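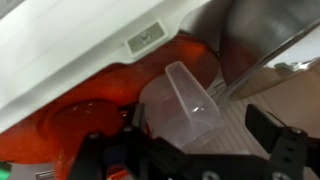
*Clear scoop, with the white housing and orange part behind it.*

**katlow_bench**
Looking for a permanent place for the scoop. It has a flat, tapered handle, so it lies down fine but won't hang. The candidate is the three-tier cabinet on the round table.

**Garnitz14**
Top compartment. One door to open, and you can see what's inside.

**wada_r**
Disagree. The top is the produce shelf. A measuring scoop should be stored with whatever it measures, and you haven't said what that is.

**katlow_bench**
Powder, 200 g per batch. The bag is too tall for any of the three.

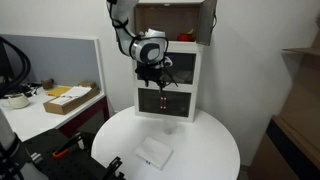 Photo: Hok-lam Liao

**Garnitz14**
The top has one red item in it, near the right side. Plenty of width left over.

**wada_r**
Width isn't the issue — powder residue next to food is. Use the middle. The door is tinted, so label it.

**keltell304**
I'd skip the cabinet. The paper tray on the desk is closer to where I'd weigh things out.

**wada_r**
Open tray, paper dust. No.

**katlow_bench**
Going with the middle for now. I'll check in July whether the label has stayed on.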